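4. Gravar demonstrações com tecido

Se chegou até aqui, já tem o robô calibrado (capítulo 2) e a teleoperação a funcionar (capítulo 3). Agora vem a parte de que eu mais gosto, e também a que mais me fez perder tardes: gravar os exemplos com que o modelo vai aprender a mexer em roupa. Vou contar como faço aqui em Vallville, com os nossos hábitos todos. Adapte o que quiser, menos as cautelas.

4.1 Antes de ligar os braços

1. Escolha a peça do dia e fique com ela até ao fim do bloco. Eu começo sempre por uma peça lisa, de uma cor só, e guardo os padrões para mais tarde.

2. Monte o suporte de roupa em chão plano e abane-o com a mão. Se dançar, aperte a base outra vez.

3. Ponha o robô de frente para o suporte e faça o gesto completo em vazio, devagarinho, sem tecido. Os dois cotovelos têm de abrir sem encostar a nada. Móveis podem ficar por perto (até dá variedade ao fundo, e nós queremos isso!), desde que fiquem fora do arco dos braços.

4. Veja os cabos dos pulsos. Precisam de folga para a rotação toda, mas uma laçada grande demais apanha o tecido e lá se vai o episódio.

5. Abra o Skelberg, crie uma sessão nova e escreva o nome da peça no campo "objeto". Escreva sempre da mesma maneira! Eu já tive "bata", "Bata" e "bata azul" na mesma pasta e passei um domingo inteiro a juntar aquilo.

CAUTELA: mantenha o botão de paragem na mão de quem observa, nunca pousado. Com duas mãos a segurar o mesmo pano, um comando trocado estica o tecido e puxa pelos dedos do robô.

4.2 Gravar um episódio

1. Leve os dois braços à posição de repouso e espere pelo sinal sonoro. Só depois carregue em "Gravar".

2. Aproxime primeiro a mão esquerda e agarre o tecido em cima. Feche os dedos até o pano ficar preso e pare aí, sem apertar mais.

3. Com a esquerda quieta, leve a direita à parte de baixo da peça. Aqui vale a pena ir com calma: o modelo precisa de ver a aproximação, e se chegar de rompante fica com meia dúzia de fotogramas tremidos e mais nada.

4. Agarre e puxe ligeiramente para fora, até ver a prega formar-se.

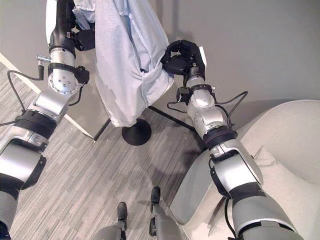

Figura 4-1. Pega com as duas mãos: a esquerda em cima, a direita a puxar o tecido para o lado.

5. Aguente a posição até a barra de progresso do Skelberg ficar verde. Eu costumo respirar fundo duas vezes e dá certo.

6. Faça o resto do gesto (levantar, virar ou pousar, conforme a tarefa escolhida) e volte ao repouso. Carregue em "Terminar" com os braços já parados.

7. Responda à pergunta "conseguido / não conseguido". Seja sincero! Um falhanço bem etiquetado serve-nos; um falhanço marcado como sucesso estraga o treino e depois ninguém o encontra.

NOTA: se o tecido escorregar a meio, não pare a gravação. Volte a agarrar com naturalidade e continue. As recuperações são dos exemplos mais úteis que temos, e durante muito tempo eu apagava-as todas, que disparate.

4.3 Quantos episódios fazer

O nosso bloco normal tem 16 episódios. A seguir paramos, deixamos arrefecer os motores das mãos e trocamos de operador. Para uma peça nova, o objetivo são 50 episódios conseguidos antes do primeiro treino; com menos do que isso o modelo aprende mais a sala do que o pano.

Entre episódios mude uma coisa pequena: rode o suporte um bocadinho, deixe a peça cair com outras dobras, recue o robô um palmo. Uma coisa de cada vez, por favor. O Radomír Kollár, que montou o nosso primeiro conjunto com o tecido da Niltex, mudava tudo ao mesmo tempo, e quando o modelo falhou não sabíamos por onde pegar. Esse conjunto tinha 148 episódios e acabámos por aproveitar 11. Ainda me dói um pouco.

4.4 Rever e enviar

1. Na lista da sessão, abra cada episódio a velocidade dupla. Procure sobretudo o momento da pega: as duas mãos devem ver-se, e os dedos não podem atravessar o limite da imagem nesse instante.

2. Apague só o que tiver falha técnica (imagem congelada, pulso sem dados, áudio de outra sessão). Os gestos feios ficam.

3. Escreva uma nota curta no campo livre. "Pega baixa, tecido enrolado" já chega perfeitamente.

4. Carregue em "Enviar para Thongdee" e não feche a tampa do portátil até aparecer a confirmação. Se a ligação cair, o envio retoma sozinho no ponto onde ficou.

CAUTELA: antes de desligar os braços, solte o tecido das duas mãos e leve-as ao repouso. Sem corrente, os braços descem com o próprio peso e arrastam o suporte atrás.

4.5 Problemas que me aparecem muitas vezes

A mão fecha mas o pano cai: quase sempre a pega está demasiado na ponta dos dedos. Avance um pouco mais antes de fechar.

O suporte anda pelo chão quando puxo: está a puxar de mais. A prega deve formar-se sem a base sair do sítio.

O braço direito atrasa-se em relação ao esquerdo: reinicie a sessão no Skelberg e repita o passo da calibração rápida (secção 2.6). Se continuar, veja a ficha do cabo no pulso, que às vezes fica mal encaixada depois de trocar de operador.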